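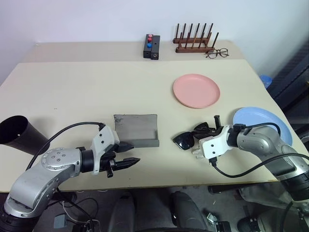 Shabnam Mughal 在上一讲之后提出,既然盆底已经垫了粗砾,排水应当更快,为什么同一批天竺葵在垫砾的盆里反而先烂根。这个问题涉及本讲的全部内容,即容器中水分的分布、基质孔隙的构成以及测定方法。

一、容器中的水分分布

田间土壤的剖面是连续的,重力水在下渗过程中可以一直被下层土体拉走。容器改变了这一条件。水到达盆底后,下方是空气,毛管的连续性在此中断,水必须积累到基质底部的压力达到大气压,才会从排水孔流出。因此浇透并排尽之后,盆底总有一层接近饱和的基质,称为滞水层。

滞水层的厚度取决于基质的孔隙大小,与盆的高矮基本无关。基质越细,该层越厚。由此得到两条推论,考试和实习中都会用到:

同一种基质装入矮盆,滞水层占总体积的比例大,平均含水量高,通气差;装入高盆则相反。穴盘育苗对基质通气性的要求高于大盆栽培,原因在此。

在盆底垫粗砾,滞水层并不消失,只是上移到砾石与基质的交界面。细基质中的水在进入粗孔隙之前,须先克服细孔隙的吸持。可供根系使用的有效高度因此缩短。垫砾盆中根系所处的平均位置离滞水层更近,这就回答了开头的问题。

需要说明的是,上述分析针对排尽后的静态分布。浇水过程中的流速另当别论,不能以排水孔出水快慢判断盆内是否积水。

二、孔隙的划分

总孔隙度:基质中不被固体占据的体积与总体积之比。

持水孔隙:充分浇水并自由排水后仍充满水的孔隙,对应的含水量称为容器持水量。

通气孔隙:同一时刻充满空气的孔隙。

三者关系为:总孔隙度等于持水孔隙度与通气孔隙度之和。容器持水量中又有一部分被吸持过紧,植物难以利用,应与有效水分开。泥炭和椰糠内部的细孔较多,总持水量数值很高,但不能全部计入有效水。

Radek Pešek 的讲义中把通气孔隙度写作基质的固有性质,本课程不采用这种说法。通气孔隙度随测定容器的高度而变,报告数据时必须同时注明柱高。未注明柱高的数据只能作同一来源内部的比较。

影响通气孔隙的因素还有装盆时的压实、原料粒径的搭配和使用时间。粗料与细料混合时,细粒会填入粗粒之间的空隙,混合后的体积小于两者体积之和。按体积配比的生产记录应写明是混合前体积。椰壳块、松树皮之类的有机原料在栽培过程中逐渐分解,粒径变小,基质下沉,通气孔隙随之减少。长周期作物选料时应考虑末期的状态,不应只看上盆时的数值。

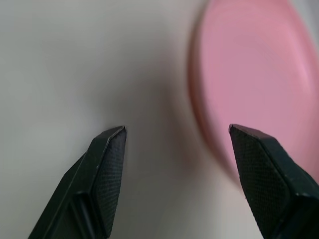 粒径搭配对结果的影响往往大于原料种类。同为珍珠岩,粗粒级与粉末较多的批次性质相差很大,后者加入泥炭后几乎不能增加通气孔隙。进货时应过筛抽查粉末比例,并避免干料反复搬运造成破碎。

三、测定步骤

实习采用柱高 8 cm 的底部带孔圆筒,每种基质设 3 个重复。

1. 封住底孔,注水至筒口标线,量取所用水的体积,记为总体积 V。倒空,擦干。

2. 基质预先调湿,以手握成团、指缝不滴水为准。松散装入,在台面上轻墩 2 次,补足至标线。各筒操作力度保持一致,不用手指按压。

3. 自基质表面缓慢加水,或把筒放入水槽由下向上浸润。推荐后一种方法,空气较易排出。浸至表面出现水膜,静置,使水位稳定在标线。

4. 将筒置于接水盘上方,打开底孔,保持直立,不得倾斜或敲击。收集流出的水至不再滴落,体积记为 D。

5. 称湿重,烘干至恒重后再称,两者之差换算为体积,记为 W。

6. 计算:通气孔隙度(%)= D ÷ V × 100;持水孔隙度(%)= W ÷ V × 100;两者相加为总孔隙度。称重时筒重须扣除,水的密度按每毫升一克计。

四、常见误差

干泥炭有疏水性,直接装筒后浸水,内部会残留干块,测得的总孔隙度偏低。调湿后应放置过夜再用。

排水阶段倾斜圆筒,等于临时改变柱高,会多排出一部分水,通气孔隙度偏高。去年 Svetozár Kuruc 一组的数据整体偏高,复查记录后确认是为了加快排水把筒斜靠在槽边。该组重做后与其他组一致。

珍珠岩浸水时上浮,造成上下分层。可在表面覆一片细网,网的体积忽略不计。

重复之间差异较大时,先核对各筒的装填重量,再考虑基质是否混匀。不允许删去离群值而不作说明。

五、与灌溉管理的关系

基质的孔隙数据只有与灌溉方式一起看才有意义。通气孔隙高的基质允许较频繁的浇水,管理失误的余地较大,但供水中断时萎蔫也快。通气孔隙低的基质应加大两次浇水之间的间隔,待盆重明显下降后再浇透。不宜以少量多次的办法代替浇透,那样只湿润上层,盐分在盆内积累,根系分布也趋浅。

冬季温室光照弱,蒸腾量小,同一种基质在 12 月与盛夏的适宜浇水间隔相差数倍。固定时间表不适用。Plendullow 苗圃的做法是每个品种选定几盆作为称重盆,清晨称量,降至该品种的下限后整床浇水。下限由试栽确定,换基质后须重新确定。称重盆应取自苗床中部,边缘盆受风和侧光影响,失水偏快。

潮汐式灌溉由盆底供水,水分靠毛管上升。过粗的基质上升高度不足,表层长期偏干,新上盆的小苗根系尚未下伸时容易缺水。这类系统的选料标准与顶部浇水不同,两套标准不要混用。此外盐分随水上移,在表层聚集,应定期自顶部淋洗。

六、作业

以小组为单位,测定所发两种基质的通气孔隙度与持水孔隙度,列出原始数据和计算过程。另选其中一种,改用较矮的圆筒重测,说明数值变化的方向,并用滞水层的概念解释。

Danica Šťastný 负责收报告和发放圆筒。圆筒用后洗净,底孔内的残渣须清除,烘箱使用按门上登记表的顺序。下一讲为基质的阳离子交换量与石灰用量,请预习 pH 缓冲部分。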